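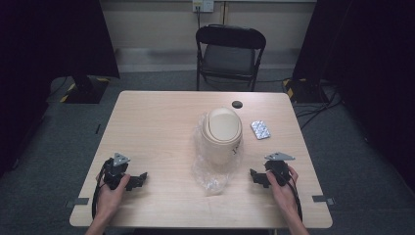 3. Gathering the Demonstrations

3.1 Why hand-held grippers

Our first plan was to teach every task by remote control, with the operator sitting at a desk and steering two arms on the far side of the room. We dropped it within a few days. People who could tie a knot without looking needed several minutes to pick up a glove, and the motions they recorded were slow, nervous and full of pauses that a policy then learned faithfully. Moving to hand-held grippers changed the work completely. The operator holds one device in each hand, stands at the table and does the job. What we get is quick, two-handed motion with the small corrections people make all the time, and we were delighted by how much of it there is in even a short recording!

The price is that the operator can do things the arms cannot. A person will lean, twist the wrist past any joint limit, or reach around an object from behind. We deal with part of this through coaching (Section 3.3) and part of it by replaying each recording against the arm model and dropping the stretches that fall out of reach. Vikent, our replay tool, does this overnight, so that operators can see the next morning which of their recordings survived.

3.2 The station

All recordings were made at tables set up in the same way. Figure 3 shows a station from the operator's side: a wood-grain table, a black gripper in each hand with its jaws facing inward, and dark panels standing to the left and right on the gray carpet. The cables run down toward the operator, and we ask people to keep them off the tabletop. We thought hard about going wireless, and may yet do so, but the wired devices never lost a recording to a flat battery and our operators stopped noticing the cables after the first session.

Lighting was left alone between sessions. We did not hide ordinary furniture from view either. A chair across the table or a socket on the wall is the sort of thing a policy will meet outside the lab, and early tests on the Clegg set, which was recorded against a plain cloth, gave policies that fell apart as soon as the cloth was taken down.

3.3 Objects and tasks

The Pridora task list has 40 tasks, and every one calls for both hands. We wanted objects that behave badly. Rigid blocks on a clean table are a solved problem for our purposes, while a crumpled clear bag is still wonderfully hard: it has no fixed shape, it shines, and whatever lies under it shows through. In Figure 3 a bag of this kind lies around and beneath a cream container with a domed lid, and a silver blister pack lies flat to the right. A flat pack is a good test in its own right -- there is very little for a jaw to get hold of, and people solve the problem in different ways. Some slide it to the table edge. Others press down one end and catch the other as it lifts.

We kept all of these ways of working. Operators were told the goal state and nothing about the route, with two exceptions: jaws stay in front of the body, and an object that leaves the table ends the recording. Roland Wragg wrote the coaching sheet, and it fits on one page. New operators read it, practice with a cardboard box and a towel, and then start recording.

3.4 Sessions and yield

Seven operators took part. A session lasted 40 minutes, after which the operator switched to labeling or went home, as they liked. Longer sessions were tried early on and the recordings from the last stretch were visibly sloppier, with more dropped objects and more half-closed grasps.

Between recordings the operator resets the table by hand. We gave no fixed starting layout, only a list of what must be present, and this turned out to be one of the best choices we made. Bags get crushed differently each time, lids end up facing every direction, and small items drift all over the table. When we compared these free resets with the taped layouts used in Ullance, our earlier project, the policies trained on free resets coped far better with objects placed near the corners.

After replay checks and a manual pass for mislabeled goals, 961 recordings remained. The set was frozen on Mar 16, 2019, and all results in Section 4 use that version. Failed attempts that ended in a recovery were kept and tagged. They are some of our favorite recordings to watch, and Section 4.2 looks at what happens to bag handling when they are left out of training.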